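Home > Pomora Community Help > Two-arm cells

Thin wire keeps working its way into the left wrist. How do you all set up for this?

Posted by RillowBench, 26 September 2020

Hello everybody, and thank you in advance for your patience, I'm going to give too much detail here as usual.

The setup

We run a tabletop cell with two arms side by side on one rail, and the job is picking up soft, stringy stuff (cord, string, light wire) and getting it into three green baskets along the back. The baskets have slotted sides and floors, which I liked when I bought them because they're easy to shake clean. The thick stuff goes fine. Black cord in a heap on the marble top is no trouble either, as long as the fingers come in wide open and fairly low.

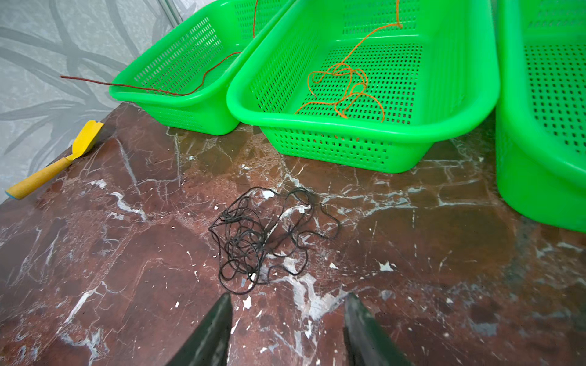 What goes wrong

The left arm does most of the basket work. When it reaches down in, loose strands of the orange wire like to ride up toward the wrist, and after a while the wrist joint gets stiff and the arm faults out. I've cleared it 11 times since January! I don't want to take the wrist apart every time, and I'd love to know whether I should be moving baskets, changing the approach, or just cleaning more often.

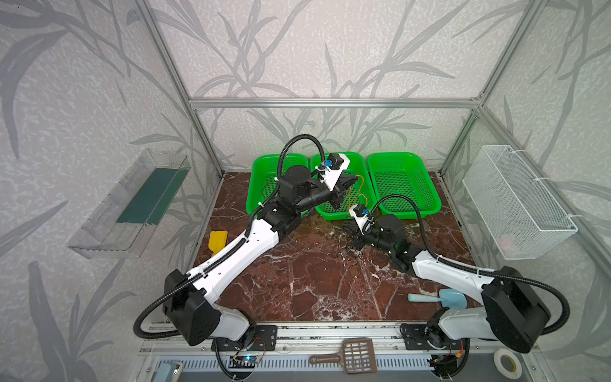 Left gripper down in the middle basket, right arm over the table.

Dristhorpe

Oh, I know this one well, and you have my sympathy. I'd start with the approach before buying anything. Come straight down over the basket, let go a little above the floor, and then go straight back up with the fingers open before the arm swings anywhere. If you swing while you're still down inside, the slots hold one end of the wire and your wrist gets the other.

Then make a habit of looking. We stop every 300 picks, power the arm off, and turn the wrist by hand with a flashlight on it. Takes 2 minutes. If you find a strand, snip it in the middle and draw each end out gently with tweezers. Please don't pull on it while the motor is holding!

While you're in there, check that your cable conduit still has slack with the arm at full reach.

Sfakianakis_shop

just use bigger baskets

RillowBench

Thank you both, that's very kind. I rewrote the drop the way Dristhorpe described and I've also changed where we grab. We used to take the red wire wherever the fingers landed, and now I'm trying to keep the grip down near the fingertips so there's less of it up by the jaws.

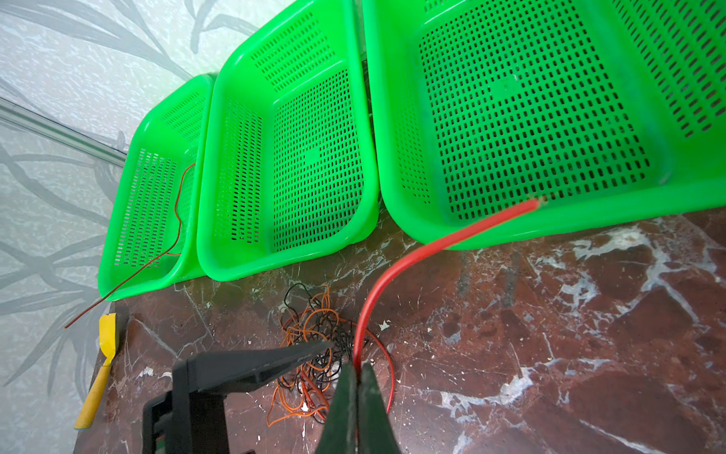
I'm still nervous about the thin strands, since they cling to each other and one pick can bring up half the pile. For now I spread the bundle out by hand before each run, with the arms powered off of course, and I've put the wrist check on the same sheet as the finger cleaning so it gets done. I'll leave the baskets where they are until I have a few more weeks on the new drop, and I'll post here again if the wrist stiffens up.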